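3. Marking out the sorting surface

3.1 Background

Small museum stores and local archives often have to sort loose material by hand before it can be catalogued. Fragments of pottery, buttons, tile, slag and similar finds arrive in mixed lots and are laid out on a table, grouped, checked and bagged. The table is usually treated as a neutral part of the work. Earlier guidance deals at length with bags, labels and boxes and says little on the surface itself, beyond advising that it be clean and well lit.

The present section deals with one property of that surface, namely whether it carries a visible grid, and with the effect of cell size on misplacement. A misplacement is defined here as any piece that, at the end of a session, is recorded under a group other than the one in which the sorter had first set it down, without a note of the change. This definition leaves out deliberate regrouping, which is a normal part of the work and was recorded separately.

3.2 Material

The lot used for the trials was drawn from unstratified finds in the Trellthorpe store. It consisted of 700 pieces, all ceramic or glass, none longer than a hand's width. Pieces with existing ink marks were removed before the trials began, as the marks could have been used to recover a group from memory. The lot was held in lidded plastic boxes between sessions and was mixed again by tipping each box into the next.

Recording was carried out in Hudus, using the standard finds form with two fields added: one for the cell in which a piece was first placed and one for the cell from which it was bagged. The Fustora form was tried in the pilot and dropped. It does not allow a location to be entered twice for the same object, and the workaround (a second record joined to the first) doubled the time needed at the keyboard.

3.3 Layout of the surface

Three surfaces were compared: a plain table, a table with a fine grid, and a table with a coarse grid. The grids were laid in adhesive tape, which can be lifted and moved between sessions and is easily seen at a low angle. Drawn lines were rejected at the pilot stage. Pencil faded under handling, and marker ink transferred to the undersides of unglazed sherds.

Tape has its own faults. It stands slightly proud of the surface, so that a small flat piece may come to rest across a line. A rule was therefore needed for such cases. A piece touching a line was assigned to the cell holding the greater part of it, and where this could not be judged by eye, to the cell nearer the sorter. The rule was printed and kept at each end of the table.

Cells were lettered along the long side and numbered along the short side in the written record only. No letters or numbers were placed on the surface. In the pilot, labels on the surface were soon covered by material and sorters then moved pieces in order to read them, which was itself a source of misplacement.

The choice of line colour follows Karras, a layout scheme in use for bench work, which asks only that the line be darker than the ground and of a different hue. Figure 3 illustrates a dark blue line on a brown ground, laid out in large squares.

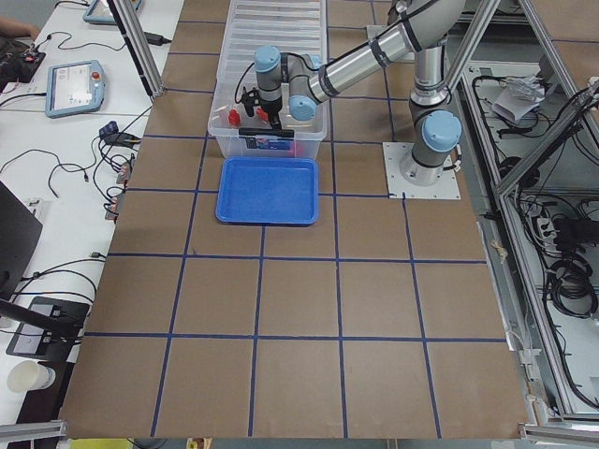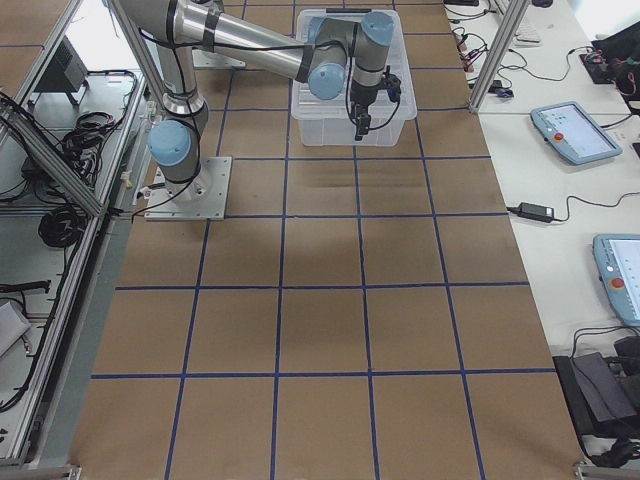

Figure 3. Taped grid of dark blue lines on a brown work surface, two views.

3.4 Results

Sixteen sorters took part, each working one session on each surface. The order of surfaces was varied between sorters. Two sessions on the plain table were discarded after the record was found to be incomplete, and these were repeated in January with the same sorters.

Misplacement was highest on the plain table and lowest on the coarse grid. The fine grid fell between the two but was closer to the plain table than had been expected. Inspection of the records suggests why. On the fine grid, groups soon outgrew a single cell and spread into those next to it. Once a group covered several cells, the inner lines were ignored and only the outer ones were kept to, and the outer ones were not always agreed on when a sorter came back from a break.

Glass was misplaced less often than ceramic on all three surfaces. The difference was small and may reflect the make-up of the lot, in which glass fell into fewer groups.

Time per session did not differ clearly between the plain table and the coarse grid. The fine grid was slower. Sorters spent longer deciding on the cell for a new group, and 14 of them reported in the closing form that they had moved at least one whole group to make room for another. Such moves were recorded as deliberate and do not count as misplacements, but each one was an occasion for pieces to be dropped or left behind.

3.5 Limits

The lot was uniform in size and weight. Larger objects, such as roof tile or animal bone, would fill a coarse cell with very few pieces, and the advantage found here may not hold for them. Cell size was also tested at two values only. It remains open whether a surface with cells of mixed size, coarse at the centre and fine at the edges, would do better than either - a layout already used in some stores for coins and small metalwork, though no records of misplacement were available for comparison.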